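Chapter 5

Taking In a Device for Repair

Print this page | E-mail this page

Most of the trouble in a phone repair shop starts at the counter, before a screwdriver comes out. A phone is handed over, a few words are exchanged, and a ticket is written in a hurry. Two days later the technician and the customer have different ideas of what was agreed. This chapter deals with the intake: what to ask, what to look at, what to write down, and how to store the device until it reaches the bench.

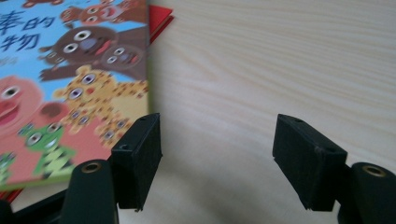
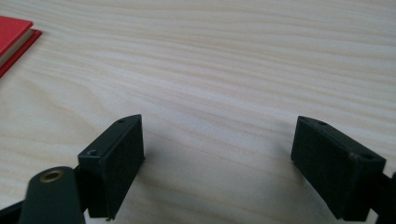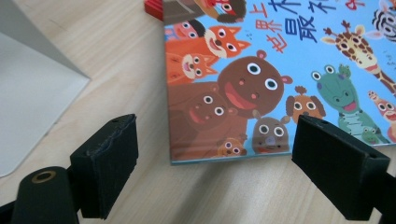 The chapter assumes you have read Chapter 4 on tools and static protection. Opening the device is left for Chapter 6.

5.1 What intake is for

An intake record does two jobs. It tells the technician where to begin, and it protects both sides if there is a dispute. A ticket that says "screen broken" does the first job badly and the second not at all. A ticket that says "glass cracked from top left corner to home button, touch works, display shows no lines, back cover dented near the charging port" does both.

The record is written while the customer is present. Notes made from memory after closing tend to leave out the small dents and scratches, and those are the marks that customers ask about.

5.2 Questions to ask

Begin with an open question, such as "What is it doing?" Let the customer finish. People often mention the useful part last, for instance that the phone was fine until it was charged in a car.

Then ask the following:

When did the fault first appear?
Has the phone been dropped or exposed to liquid?
Has anyone else opened it?
Is there a backup, and when was it made?
Which account is the phone signed in to, and does the customer know the password?

The question about liquid needs some tact. Many customers believe that admitting to it will raise the price. Explain that the answer changes the order of work and that a wet board should not be connected to power.

5.3 The counter check

The counter check should take no more than 10 minutes. Turn the phone over and look at all the edges under a good light. Check that the frame is straight by laying the phone face up on a flat surface and pressing lightly on each corner. Look into the charging port. Lint packed at the bottom of the port is a common cause of charging faults and can often be removed while the customer waits.

If the phone powers on, test touch, both cameras, the speakers, the microphone and the buttons. Record each result as pass, fail or not tested. Do not leave a line blank.

5.4 Two shops compared

Kumgate and Tirberg are two small shops of the same size. Kumgate used a single-line ticket. Tirberg used a one-page form with a sketch of the front and back of the phone. Over January, Kumgate took in 39 phones and had 5 complaints about damage said to have happened in the shop. Tirberg took in 22 phones and had none. The numbers are too small to prove much, but when Kumgate looked at its complaints, it could not answer any of them from the ticket.

5.5 Labels and storage

Put the ticket number on the phone and on anything left with it, including the case, the SIM tray and the charger. Use a low-tack label that will not pull the coating off the glass. Phones with swollen batteries are kept apart from the rest, in a fire-resistant container, and are never put on charge.

Section 5.6 goes through a completed form line by line, using the Lopes layout.

Print this page | E-mail this page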